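Moving out of a rental after six years - how clean is clean enough?
Karkdale Neighbors > Renting and Moving

melina_m
July 21, 2021
My lease in Wosside is up at the end of the month and I'm trying to figure out how far to go with the cleaning. The landlord's checklist has 42 items on it (I'm not kidding, "dust tops of doors" is one line and "dust tops of door frames" is another). A company called Sultus quoted me $179 for the whole apartment, carpet extra. I have two weekends, a vacuum and a bad back. Is it worth paying, or do I just put on a podcast and suffer? The carpet is the gray striped kind and I can't tell if it's dirty or if it's just like that. 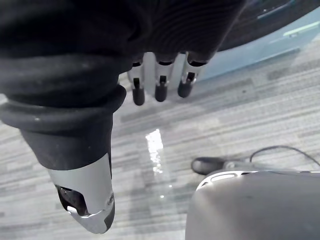
Teresa Kwiatkowski
Don't pay anybody until you've read your lease again. Mine said "broom clean" and the checklist turned out to be a wish list the management office hands to everyone. I swept, wiped out the fridge, did the bathroom and got the whole deposit back.

melina_m
Ugh, mine says "professionally cleaned or equivalent." What even is equivalent?

zoila.r
Equivalent means you did it yourself and it looks fine. I'd do the kitchen and bathroom like a maniac and go easy everywhere else. Inspectors look at the oven, the inside of the microwave, and the sink. Mine ran her finger along the back of the faucet!

Regula Brunner
I'm going to disagree with both of you. I did it all myself in May, two full days on my knees, and they still took out $34 for "carpet freshening." A receipt would have shut that down. If the lease says professional, get the receipt and save your back.

zoila.r
$34 is still a lot less than 179 though??

Regula Brunner
Sure, if you don't value your weekend. I do.

melina_m
OK so I started on the bathroom last night, just to see how bad it would be. Marble counter, white sink, and I had no idea you weren't supposed to use vinegar on marble until my sister yelled at me over the phone.
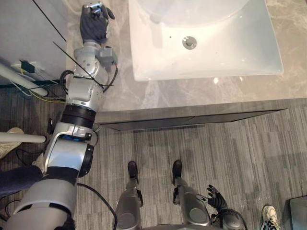

Luckily I'd only gotten as far as the tub with the vinegar. I switched to dish soap and warm water and a soft rag, and I'm leaving the marble alone after that. The grout is another story. I went at it with an old toothbrush for one whole episode and did maybe a foot.

Aleksandra Śliwiński
Baking soda paste for the grout, let it sit, go have dinner. And keep it off the marble too, it can scratch. Also take date-stamped photos of every room when you're done. My old landlord, Kozłowski, got a lot friendlier once he knew I had them.

Teresa Kwiatkowski
Seconding photos. And pack the kitchen last - I boxed everything on day one and drank coffee out of a measuring cup for a week.

melina_m
Ha, way ahead of you, I kept one out. 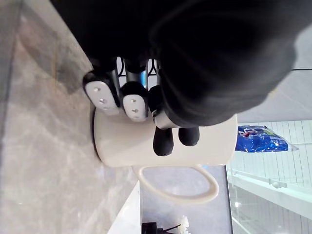

plain white mug, staying unpacked till the end

Regula Brunner
So are you booking Sultus or not?

melina_m
Leaning toward paying for just the carpet and doing the rest myself. Waiting on them to call back with a price for that.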